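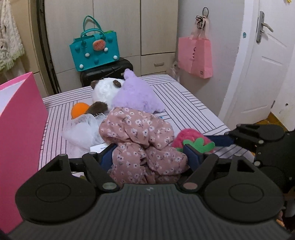
Every public playroom must decide, sooner or later, how much it will keep. The Beaulieu Family Center in Statovville opened its toy lending room with 50 items on open shelves and a rule that nothing donated would be refused. The rule was generous, and it has served its purpose. A heap of soft things builds up quickly under such a policy: a strawberry with a felt leaf crown lies against a bunch of flowered pink fabric, a white plush with brown ears sits behind an orange ball, and sheer mesh with its tag still on is mixed in among them. Each of these may be worth keeping. Kept together in one pile, they are hard to find, hard to clean and hard to lend. It is the position of this essay that the Center should sort its soft toys by kind, keep fewer of them on view, and put fabric somewhere else altogether.

The case for the open pile deserves a fair hearing. Families have told us that children like to dig. A bin invites a child to reach in without asking, and a very young child may not be able to say which toy is wanted until a hand has closed on it. There is also the matter of labor. A pile can be put back in a minute at closing time, while a sorted shelf takes longer and is often wrong by the next morning. These are real costs, and any new arrangement will have to carry them.

Even so, the pile favors whatever is large and whatever is on top. Small pieces sink. When the lower bins were emptied in April, we found play scarves that had been entered in the lending book as lost, along with one half of a set of felt vegetables whose other half had already been given away. A family that borrows in good faith should receive the whole of what the book says it is borrowing.

Cleaning raises a second concern. Plush and cloth do not wash alike. A long-haired toy needs a gentle cycle and a full day to dry, and netting can snag on almost anything placed in the machine with it. Where a care tag remains on an item, it should stay on. Staff at our Sikbridge branch have for two years kept fabric in shallow drawers and plush on a low rack, with balls in a net by the door, and their laundry is now done in 4 loads a week. Our own takes longer and is less well done.

We do not ask for matching baskets or printed labels on every surface. A playroom that looks like a stockroom is a poor place to play, and some disorder in the course of an afternoon is to be expected - even welcomed. One bin of mixed toys could well be left out for digging, provided that its contents are changed each month and that all of them can be washed.

The Center has set aside $2000 for shelving. Part of that sum would be better spent on drawers, and part on a second drying rack. Comments on the proposal may be left at the front desk until 23rd September, and the lending room will keep its usual hours while the shelves are being moved.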